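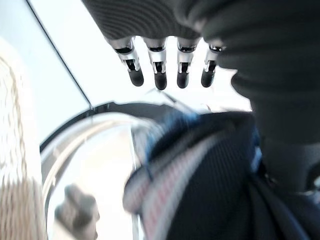
Figure 1. Four mechanical fingers with silver joints and rounded black tips.

3. Finger measures in the household notebooks

3.1 Scope of the term

The word "finger" carries several senses in the notebooks, and the entries had to be sorted before any comparison could be made. In English the noun covers parts of the body, strips of food, lengths of cloth, the parts of a glove and components of a machine (Figure 1). The present section deals only with its use as a measure, whether of width, depth or length. Entries in which the word names a shape, such as fingers of toast or shortbread, were set aside unless the same entry also gave a quantity in fingers.

The material consists of 34 household notebooks held in the Ruller collection and the smaller Hrynyshyn deposit. Most were kept in kitchens, although several also contain sewing notes, garden records and instructions for laundry. Taken together they yield roughly 400 entries in which a part of the body serves as a unit. Finger measures occur in 27 of the notebooks. The remaining seven use handfuls, pinches or arm lengths, or give all quantities in cups, pounds and inches.

3.2 Width and depth

The most common use is the measurement of liquid above a solid. Writers call for water to stand one finger over rice, two fingers over dried beans, or a finger over fruit in a preserving pan. The phrase is seldom explained. It is generally unclear whether the writer had in mind the width of a finger laid flat or the length of its first joint held upright, and the two readings give quite different results. A few entries settle the matter by adding "laid across" or "to the first knuckle". These additions are concentrated in recipes that appear to have been copied out for somebody outside the household, where a shared habit could not be assumed.

Dough is treated in a similar way. It is to be rolled "a finger thick" for scones and "half a finger" for biscuits and dumplings. The Hrynyshyn notebooks use the half finger frequently and seem to treat it as a settled thickness. In the Ruller notebooks it is rare, and thin dough is more often compared with a coin or the blade of a knife.

Garden entries favour depth. Peas are put in at two knuckles, onion sets at one, and beans "as deep as the finger goes". Here the finger is both the measure and the tool, as the same movement makes the hole and fixes its depth. The entries do not distinguish between these functions, and there was probably little cause for a gardener to do so.

3.3 Length and spacing

Sewing entries are fewer but more exact. Hems are given as one, two or three fingers, and the allowance for growth in children's clothing is commonly two. The Dastcombe notebook, which belongs to the Ruller collection but differs from it in layout, contains a full page on shirts in which every measurement is given in fingers or spans. Later additions in pencil supply the same measurements in inches. The pencil figures are not consistent with a single width of finger. Either the garments were remeasured after they had been made up, or the additions were drawn from a printed pattern and matched loosely to the older instructions.

Spacing between objects was recorded as a separate category. Jars are to be set a finger apart in the boiler, loaves two fingers apart on the sheet, and stored apples "so that no two touch, or a finger between". Such entries call for clearance only. A wide gap would do as well as a narrow one, and it is likely that the measure was understood as a minimum.

3.4 The joined hand

Four fingers held together make up a larger unit, which some writers call a hand and others a palm. The terms are not interchangeable. In the Trusell notebook, "hand" includes the thumb and is used for bundles of herbs and for firewood, while "palm" leaves the thumb out and is used for cloth. The Hrynyshyn notebooks use "four fingers" in full, with no shorter word. This longer form appears in instructions for salting cabbage, where it gives the space to be left below the rim of the crock.

The larger unit does not appear to have been built up by counting. No entry gives three fingers and a half, and none converts a number of fingers into palms. Each measure belongs to its own task. A writer who measures hems in fingers will measure shelves in palms on the facing page without relating one to the other. For this reason the notebooks should not be read as evidence of a system of units in the ordinary sense.

3.5 Whose finger

A measure taken from the body varies with the person. The notebooks acknowledge this only occasionally. One Ruller entry for plum jam specifies "a man's finger" of water, and the Trusell notebook warns that a pudding cloth cut by a daughter came out small. Elsewhere the difficulty is passed over. It may be that the variation was of little importance in practice, since most of the dishes concerned allow for correction during cooking. More water can be added to beans, and a thick dumpling can be left longer in the pot.

Where error would be costly, other units are usually found. Vinegar and salt for pickling are measured by the cup or by weight in most notebooks, including those that rely on fingers elsewhere. Cake recipes follow the same pattern, and medicines are given by the spoon or the drop. The choice of unit therefore offers some indication of how much tolerance a writer believed a task would bear.

3.6 Limits of the material

Two cautions apply. The first concerns dating. Many notebooks were written over long periods by more than one person, and entries could seldom be placed in order with confidence. The decline of finger measures in favour of printed cup measures, which is sometimes assumed, can be neither confirmed nor ruled out from this material.

The second concerns translation. Several of the Hrynyshyn notebooks pass between languages within a single entry, and the word rendered here as "finger" may in places have been used more loosely than its English counterpart. Doubtful cases were counted as finger measures only where a number stood directly before the noun. A stricter rule would reduce the total for that deposit but would leave the general pattern of uses unchanged. The treatment of pinches and handfuls, for which the same rule could not be applied, is taken up in Section 4.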